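Genda 16-inch fine-tip watering can: a month and a bit with it

I have wanted a proper long-reach can for the seed benches for years, and since the beginning of June I've had one. It's the Genda, the long-spouted model, and I'm delighted with it. I paid 90 pounds, which made me wince, and I'd pay it again tomorrow.

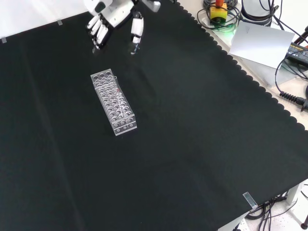
Propagation Group, Wisuma Garden Club

The spout is 16 inches from body to rose and it's the reason to buy the thing. I can stand at the front of the bench and water the back row of modules without leaning over the front ones (my jumper used to take the tops off at least one lettuce a week). The balance is lovely too. Full, it tips with a turn of the wrist, and it stops when you want it to stop, with hardly a dribble.

The rose is brass and very fine. Annag Baird tried it on a tray of foxgloves just through, the sort of seedlings that fall flat if you breathe on them, and they all stayed standing. She went straight home and ordered her own! It pushes on with no thread, so give it a good shove and have the holes facing upwards. Facing down, it comes out much too hard for anything tiny.

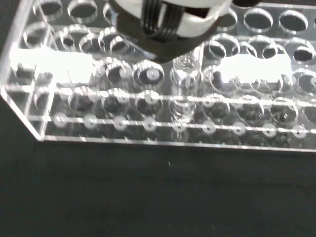 Filling is the weak spot. The opening is half covered by a hood to stop slopping, and our standpipe tap is too fat to go under it at any sensible angle. I fill from a dipping jug now and it's fine, but on a hot evening with every tray gasping you do notice the extra minutes. Euan Skinner uses a short bit of hose pushed over the tap, and I'll probably copy him.

I also had the Hirano plastic can on loan for a fortnight so I could compare them. It's a good deal cheaper, lighter when full, and the opening is huge. For potatoes, beans, anything with a decent stem on it, I'd be perfectly happy. The rose is coarse though, and the first splash always lands in one great blob. I washed a whole corner of basil out of its compost that way and I'm still cross about it.

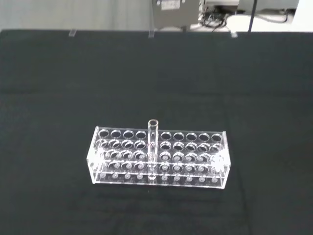 Test tube in the clear rack

A few small things after regular use. The paint has chipped where the handle meets the body, so I've dabbed a bit of enamel on it. The rose clogged twice, both times with muck from the water butt, and came clean with an old toothbrush and some vinegar. Rhona Forsyth has small hands and found the top handle a stretch, so have a hold of one before you buy if you can.

Would I recommend it? Yes, very warmly, if you raise things from seed and have a deep bench. For pots by the back door the Hirano will do you nicely and you can spend the difference on compost.
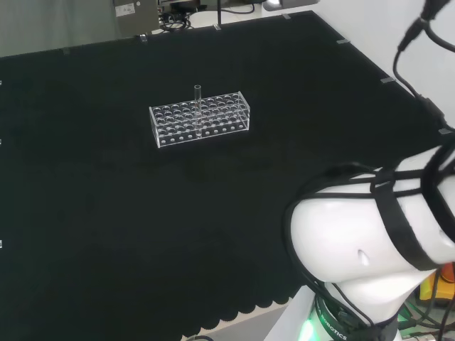

Rack and tube on the black cloth

Archie MacLeish has asked if the spare rose from Ledia fits the Genda. It does, but it's a bit loose and I wouldn't trust it over seedlings.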